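Sobre nós

A Lotent começou com uma carta devolvida. Uma senhora tinha escrito três vezes a uma clínica de estética a pedir a ficha do produto que lhe injetaram na cara e, à terceira, recebeu o próprio envelope com um carimbo de «desconhecido». A clínica continuava aberta, na mesma rua, com a mesma montra e uma promoção de verão para lábios. A carta acabou em cima da nossa mesa, que na altura era a mesa de jantar de uma das fundadoras, e a sogra dela ainda hoje acha que lhe estragámos os domingos.

Somos uma associação de apoio jurídico e informativo a pessoas lesadas por procedimentos estéticos feitos por quem não devia fazê-los. A frase é comprida e não cabe nos cartões de visita, onde mandámos escrever apenas «Lotent» e um número de telefone. Já nos ligaram a pedir orçamento para azulejos.

O que fazemos

Ouvimos primeiro. Depois pedimos papéis, e costuma ser a parte mais curta da conversa, porque raramente há papéis. Há mensagens, há um comprovativo de transferência com a descrição «bolo», há a memória de uma sala nas traseiras de um cabeleireiro. Com isso montamos um processo: uma cronologia, uma lista do que falta, os pedidos de registo clínico quando existe uma clínica a quem os pedir, e a queixa às entidades competentes, escrita de maneira que alguém a consiga ler até ao fim.

Não somos um escritório de advogados. Trabalhamos com advogados, que cobram menos do que gostariam e reclamam por escrito. Quando um caso segue para tribunal, vamos com a pessoa. Sentamo-nos no corredor e levamos água e bolachas. Levamos também um carregador de telemóvel, depois de uma manhã em que a única prova fotográfica estava num aparelho com três por cento de bateria e a tomada mais próxima pertencia à máquina do café.

Até hoje abrimos 608 processos. Alguns acabaram em condenação, outros em acordo, muitos em arquivamento, e há um que corre há tanto tempo que a arguida já mudou duas vezes de nome comercial e uma de signo, a acreditar na página dela. Publicamos os resultados todos os anos, incluindo os maus. O relatório tem capa cinzenta e é tão alegre quanto a capa promete.

O que não fazemos

Não damos opinião sobre o nariz de ninguém. Não recomendamos clínicas, nem as boas, o que nos custou a amizade de duas ou três clínicas boas. Não aceitamos dinheiro de fabricantes de produtos injetáveis. Também não aceitamos canetas, e essa regra foi aprovada ao fim de uma reunião de quatro horas em que se gastaram várias canetas.

Não perguntamos «mas porque é que foi lá?». A pergunta já foi feita pela família, pelo médico das urgências, pelo agente que tomou nota da queixa e, nos casos com mais azar, pelos comentários de um jornal. Quem nos procura tem a resposta decorada.

E não falamos com a imprensa sobre casos em curso. Sabemos que há interesse. Um processo-crime com silicone, cola e um quarto de hotel vende-se sozinho, e já recebemos um convite para um programa da tarde em que iríamos estar sentados entre um vidente e um concurso de sopas. Recusámos com pena, sobretudo por causa das sopas.

Quem somos

A equipa fixa tem oito pessoas: três juristas, duas enfermeiras, uma psicóloga, um contabilista e uma pessoa cuja função ninguém conseguiu pôr no organograma e sem a qual isto fechava numa semana. A direção está a cargo de Aušra Lapiņa desde o segundo mandato. Trabalhou antes em perícia documental e tem o hábito, que se pega, de virar todas as folhas para ver se há alguma coisa escrita no verso. Nesta casa já se ganhou um caso assim: no verso de uma fatura de flores estava a tabela de preços das injeções, com desconto para quem trouxesse uma amiga.

Ocupamos o primeiro andar do edifício Beltholm, por cima de uma loja de candeeiros. O elevador serve para cargas e para otimistas. Quem tiver dificuldade em subir escadas deve avisar ao marcar, e a conversa faz-se no rés do chão, numa sala que a loja nos empresta e onde a iluminação é, compreensivelmente, excelente.

O Fundo Butkienė

Boa parte das pessoas que apoiamos precisa de tratamento antes de precisar de um advogado, e o tratamento não espera pela sentença. O Fundo Butkienė paga consultas, exames e, quando chega, cirurgia de remoção. Leva o nome da primeira pessoa que nos deixou dinheiro em testamento, com a condição expressa de que não se fizesse nenhuma placa. Não fizemos. Os pedidos são decididos em sete dias úteis, e quem decide não conhece o nome de quem pede. O regulamento está disponível na receção e tem uma letra de tamanho legível, coisa que nos pareceu devida a pessoas que já assinaram demasiadas coisas em letra pequena.

O arquivo Drivasetti

Desde julho que os processos antigos estão a passar para o arquivo Drivasetti, um sistema de consulta onde investigadores e magistrados podem ver decisões judiciais, pareceres e padrões de atuação, sem dados pessoais. Demorou mais de 3 anos a montar. A maior descoberta, até agora, é que as mesmas frases aparecem em comarcas que distam centenas de quilómetros: «é o mesmo produto que usam lá fora», «ao fim de uma semana desincha», «paga-se em dinheiro que é mais higiénico». Esta última está impressa e colada na porta do nosso contabilista.

Como nos contactar

Atendemos por telefone nos dias úteis, a partir das nove e meia. Se a situação for clínica e urgente – febre, falta de ar, pele que muda de cor – ligue primeiro para a emergência médica e só depois para nós. A queixa aguenta até amanhã. Guarde embalagens, seringas se as houver, recibos e mensagens, e por favor não apague nada, nem as conversas em que se zangou e escreveu palavrões. Os tribunais já leram pior, e nós também.

Se é jornalista, o endereço é outro e a resposta demora. Se é a senhora dos azulejos, continuamos sem fazer azulejos. 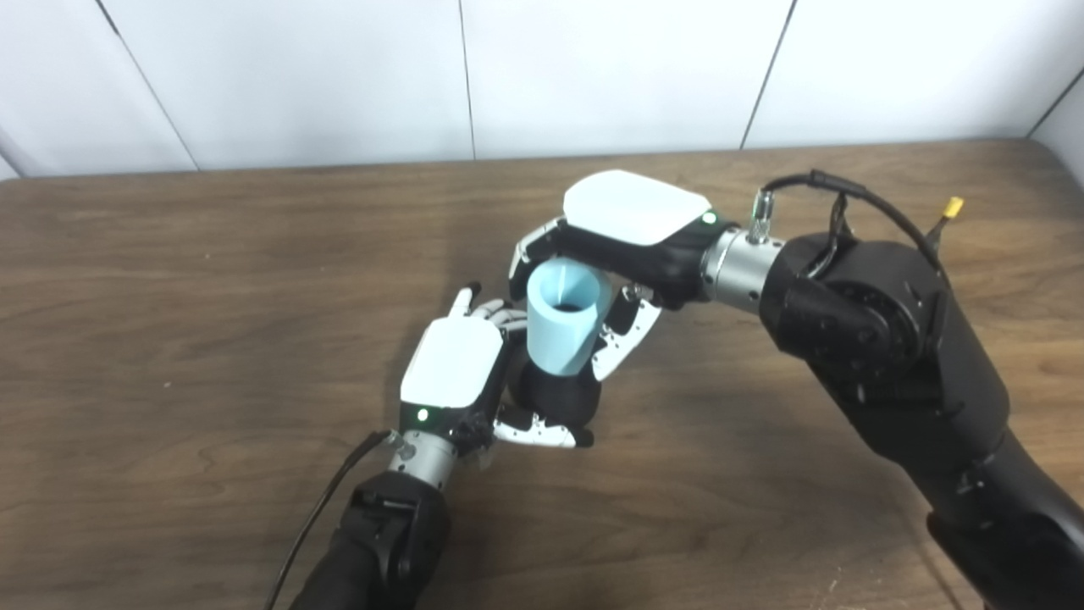 Teresa: liguei às nove e meia em ponto, já com o discurso preparado para me defender, e a única coisa que me perguntaram foi se tinha guardado as mensagens. Tinha. O meu processo ainda não acabou, mas a minha carta, pelo menos, não voltou para trás.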